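4.2 Clothing left on lower bunks

The lower bunk was the surface most often used for sorting clothes in the Otcombe households. We had expected the dining table or the top of a dresser to take this place, as they did in the earlier Padilla interviews, and our first coding sheet had no separate line for beds. The line was added after the second round of visits in August, and the first-round notes were then recoded by both authors.

Of the 15 homes in the study, 8 had at least one bunk bed in a room shared by children. The full log holds 3472 entries, each giving one item of clothing, the surface it was found on, and the state it was in (folded, laid flat, bunched, or hanging over an edge). An item was entered again only if it had moved to a different surface by the next visit. Bedding was not entered as an item, but its pattern and color were noted where they made small garments hard to tell apart from the sheet.

Parents gave different accounts of why the lower bunk filled up first. The most common was reach. An adult standing beside the bed can put a basket on the floor and work at about hip height if seated on the mattress edge, while the upper bunk means lifting every piece over a rail. One mother in the Jukley Road building said she had stopped putting anything on the top bunk when her older son began sleeping there, as he pushed it all to the foot of the bed and it came back to her creased. Another used the lower bunk for whatever was still to be sorted and the upper one for finished piles, and was the only parent in the sample to keep the two levels apart in this way.

The space between the mattress and the boards above it also matters. Several parents described folding shirts on their knees or turning sideways to get an arm's length of cloth out flat. Large items were a problem for the same reason. Sheets and bath towels were usually carried to another room, and the clothes that stayed on the bunk were mostly children's tops, pants, and sleepwear. Adult clothing turned up there less often, and when it did it had usually come in with a mixed load.

We recorded more items as bunched on the lower bunk than on any other surface. Some of this is a matter of coding. A garment that has been picked up, opened in part, and put down again does not fit well under either "folded" or "laid flat," and we followed the rule used by Pathak in the Padilla work: if an opening such as a neck, waist, or sleeve cannot be matched to its place on the garment by eye, the item is bunched. Soft, plain cloth in a single color falls under this rule more often than cloth with a print or a collar, as there is little on it to show which side is up. Figure 3 gives a case of this kind, in which an opening in the cloth is plain to see but was not enough for either coder to name the garment. 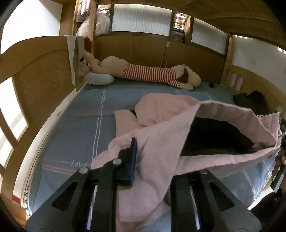

Figure 3. Pink garment, bunched and partly opened, over a blue-gray patterned sheet on a lower bunk. Coded "bunched, type unknown."

Patterned bedding raised a second difficulty. Sheets with large blocks of color, stripes, or printed words break up the outline of whatever is lying on them, and parents reported losing socks and underwear against them. Nearly 2 in every three parents we asked said they had made a bed over a piece of clean clothing at least once. The two coders also disagreed more often on these beds than on plain ones. Where disagreement remained after a second look, the item was kept in the log with its type left blank.

Time on the bunk was harder to measure than state. Visits were too far apart to show when a given piece had been put down, so we relied on what parents told us. Most said that clothes were cleared by bedtime because a child had to sleep there, and this sets the lower bunk apart from chairs and dressers, where items could stay for a week or more. Clearing did not always mean putting away. In several homes the pile went to the floor or back into the basket at night and returned to the mattress the next day. Mathur's field notes use the term "carried pile" for this, and we keep it in the sections that follow.

The storage bins supplied under the Porketti trial were in use in some of the same bedrooms. Their effect on carried piles is taken up in Section 4.3, together with the results for under-bed drawers.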